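The Joy of a Properly Packed Produce Basket

Start with the carrots. If you have ever dropped a pepper, two bananas and a melon into a basket in whatever order they came out of the bag, you know how it goes: the heavy things bully the soft things, the long things slide about, and by the time you reach the kitchen somebody has a bruise.

I have spent the winter learning to do it better, and I can't tell you how much fun it has been. It began at the Saturn Street market in Ustia, where Funmilayo Uzor packs baskets to order from a stall called Bako. She can fill one in the time it takes me to find my wallet. Last year she packed 991 of them (she keeps a tally in chalk on the back of the stall door), and she swears no two came out the same.

Her method is simple enough to borrow. Long, stiff things go in first, on a slant, so they make a sort of rail at the back. Round, heavy things drop into the corners, where they can't roll. Then come the peppers, which will wedge into almost any gap you offer them, and last of all the bananas, laid over the top with their curve following the shape of the pile. If there's a mango, she stands it up at one end. It looks terrific that way, too!
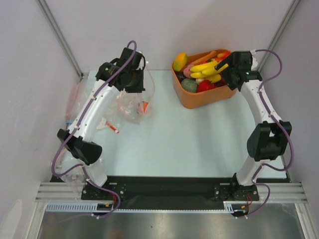
Bananas on top is fine for the walk home, but take them out the minute you get in, says Bushra Virk, and hang them up if you have a hook, well away from anything you want to keep for a week. She puts her mangoes on the windowsill and her carrots straight into the fridge drawer, tops off.

I had been leaving the whole lot on the counter because it looked so cheerful, and my avocados were paying for it. Now I unpack as soon as my coat is off, then put back only what we'll eat in the next 3 days. The basket stays pretty and the fruit gets eaten.

Color is the other pleasure. A bright basket makes greens look greener and reds look almost lacquered, and a dull one can make a perfectly good pepper look tired. I went back and forth between two at Susesard, the housewares store on the hill, and came home with the louder one. No regrets. Whatever shade you pick, look for rounded corners, which are kinder to soft skins, and a rim high enough to hold a heap without a lid.

Size matters less than you'd think. Mine holds 7 pounds comfortably, and anything bigger gets heavy on the stairs. For parties I fill two small ones and set them at opposite ends of the table.

Funmilayo is running a packing morning at the Tovholm hall on 23rd January, and there will be another in May, when the first strawberries come in and all the rules about what goes on top have to be worked out again. Bring your own basket.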